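Every April I get the same message from somebody who has bought a lovely old wooden table, brought it home, and found that the top feels sticky, looks dull and smells faintly of other people's dinners. So I've written down how I clean and re-oil a wooden top, start to finish, and next time I can simply send the page! It isn't difficult, but it does want an evening and a morning, and a bit of patience in between.

## What you'll need

- Washing-up liquid and warm water
- Two soft cloths and one you don't mind throwing out
- Fine sandpaper, 240 grit or thereabouts
- Food-safe oil (I use a plain mineral oil for kitchens, and Danish oil for desks)
- An old saucer or jam jar lid

A small bottle of oil goes much further than you'd think. I used 135 ml on the big table in our kitchen at Cosgrove, both coats, and had enough left over for the bread board.

## Step 1: Find out what's on it already

Before you do anything else, put a drop of water on a corner and leave it for 5 minutes. If it sits there in a bead, there is still a finish of some kind doing its job, and you may only need to wash the table and leave it be. If it sinks in and leaves a dark spot, the wood is thirsty and you can carry on down the page. Try it in two or three places, because the middle of a table nearly always wears before the ends do.
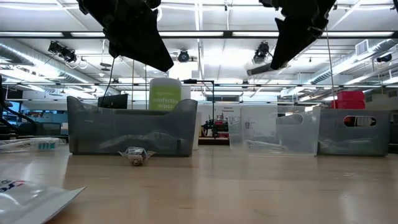

Light is your other helper, and it costs nothing. Crouch down until your eye is almost level with the top and look along it towards a lamp or a window, moving your head a little from side to side. On a smooth, slightly glossy top like this pale brown one, the overhead lights show up as soft streaks, and a worn patch on your own table will show itself as a place where the streak goes flat or breaks up. Mark any patches with a scrap of masking tape so you can find them again once you're standing up (I never can otherwise).

## Step 2: Wash it properly

Use a good squirt of washing-up liquid in a bowl of warm water, and wring the cloth out hard. You want it damp, never dripping. Work along the grain from one end to the other, rinse the cloth often, and then go over the whole thing again with clean water. Silvana Assunção, who taught me most of what I know about furniture, used to do the underside as well, and I've come round to her way of thinking. Grease gets everywhere.

Dry it with a towel and then leave it overnight. Please don't be tempted by the hairdryer. 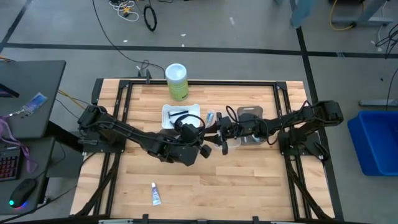 Once the top is bone dry, it will probably feel a little furry. The water lifts the fibres, and a very light sanding takes them down again. Fold your paper round a cork block or a bit of scrap wood and go with the grain, hardly pressing at all. Wipe away the dust with a barely damp cloth and give it half an hour.

## Step 3: Oil, wait, wipe

Pour a little oil into your saucer, dip the cloth, and rub it in with long strokes. Keep going until the whole surface looks evenly wet, then put the kettle on. After 20 minutes or so, wipe off everything that hasn't soaked in. People skip this bit, and it's why their tables go sticky. Leave it for 4 hours and do a second, thinner coat.

If you've used Danish oil, lay the cloths out flat outdoors to dry before they go in the bin. Left in a heap, they can heat up and catch fire all by themselves.

Keep hot pans and wet glasses off it for a couple of days, and do the water drop test again in the spring.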